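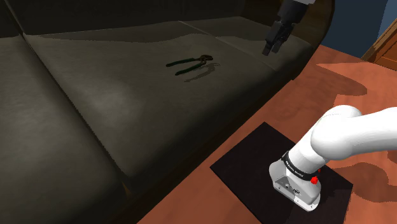
Fulstead Film Society – Projection Team

Section 2: Getting a Picture on the Screen

Revised December 3, 2018. Replaces the laminated sheet, which was correct in June and then we moved the speakers.

You should have read Section 1 (Opening the Booth) and be standing in the booth at the Ghorbani Hall with the lights on. Allow 45 minutes before doors. Experienced people do it in 20 and then tell everyone, which is how we came to show the first reel of a silent comedy with the sound from somebody's phone.

2.1 Power

1. Turn on the wall switch marked STAGE L. It has nothing to do with the stage.
2. Turn on the power strip under the bench. The Wonau switcher will light up amber.
3. Wait for the amber light to go green. If it goes red, turn the strip off, count slowly to ten, and begin again.
4. Press and hold the power button on the Prusine projector until you hear the fan. Let go when you hear it.
5. Open the shutter by hand. The lever is on the left side, toward the back.

Note: The Prusine shows its own logo for what feels like a short feature. Leave it alone. Pressing buttons during this time puts it into Dutch.

Note: If it is in Dutch, go to MENU, fourth item down, second item down, and scroll up to English. Akinyi Rweyemamu has written this on the wall in pencil, together with the Dutch for "brightness."

Caution: Don't switch off at the wall while the fan is running. The lamp has to cool first, and a new one costs more than our Bergman season took at the door.

2.2 Choosing the source

The switcher has four inputs. Two of them are used.

Input 1: the disc player
Input 2: the laptop
Input 3: do not press
Input 4: does nothing

1. Press the input you want, once. The screen goes black for a few seconds and then comes back.
2. If the film is on disc, put it in now and let it run through to the menu. Some discs will insist on trailers. You can't skip these and neither can anyone else, so sit through them before the audience arrives.
3. If the film is a file, copy it to the laptop's desktop and play it from there. Never play straight from a memory stick.
4. Turn off the laptop's screen saver, its notifications and its wireless. Do all three every time, even when the last person swears they left it that way.

Caution: The laptop is set to show the same picture on both screens. Anything you look at, the hall looks at. Mojtaba Sadeghi's dental appointment is now a matter of public record.

2.3 Shape and masking

This is the part people get wrong, and it is the part that the regulars in row two will write to us about.

1. Find the aspect ratio on the booking sheet. If the sheet is blank, look on the back of the disc case. If the case says "widescreen," that isn't a ratio, it's a mood. Play a minute of the film and measure by eye.
2. On the projector remote, press PRESET and then the number:

1 for 1.37 (most things before the mid-fifties)
2 for 1.66 (European, usually, and usually a surprise)
3 for 1.85
4 for 2.39

3. Go down into the hall and draw the side curtains in to the edge of the picture. The cord is behind the piano. Pull it hand over hand, and stop when it starts to feel heavy.
4. Walk to the back row and look. Faces should be the shape of faces.
5. If there is a strip of light on the curtain, go back up and nudge the preset with the arrow keys. One press is plenty. Then come back down and look again. Yes, those are the same stairs.

Note: Preset 5 was made by Amirhossein Safavi for one particular print of one particular film. Please don't delete it. Please don't use it either.

2.4 Focus

1. Put up the test card (laptop desktop, folder called TEST, not the folder called TEST NEW).
2. Turn the front ring until the small letters in the center are sharp.
3. Check the corners. The bottom right will be a little soft. It has always been a little soft, and two people have already spent a weekend on it.
4. Lock the ring with the thumbscrew. Finger tight.

2.5 Subtitles

1. Turn them on from the disc menu or, for files, from the player's Subtitles menu.
2. Choose plain English, unless the booking sheet says the screening is captioned. The captioned track also describes the music, and a full house reading [tense strings] tends to get the giggles.
3. Skip to a talky scene near the middle and watch for two minutes. Subtitles that fit at the start can drift by the third act, and then the murderer confesses before he opens his mouth.
4. Check that the bottom line of text lands on the screen and clears the heads in the front row. If it doesn't, raise the line in the player's settings. Discs can't be adjusted, and for those you will have to hope for short people.

2.6 Sound

1. Set the fader to 5.
2. Play a scene with dialogue and listen from the middle of the hall. An empty hall is louder than a full one, so it should seem a touch too loud.
3. Play the loudest scene you can find. If the radiator buzzes, come down to 4.5.
4. Write the final number on the booking sheet.

2.7 Before you open the doors

Go back to the very start of the film, pause on black, and close the shutter. Write the lamp hours in the log; they are under MENU, INFO. The current lamp read 1,445 when this section was revised, and Golnar Shahbazi would like to hear from you if it ever reads less.

Leave the booth door unlocked while the film is running. If you lock yourself out, the spare key is in the box by the kitchen, code 626.

If the picture disappears mid-film, bring the house lights up to half, say "two minutes," and go to Section 6. If it takes longer than 12, call Dalia Lill. Her number is inside the booth door, and she will ask whether you pressed Input 3.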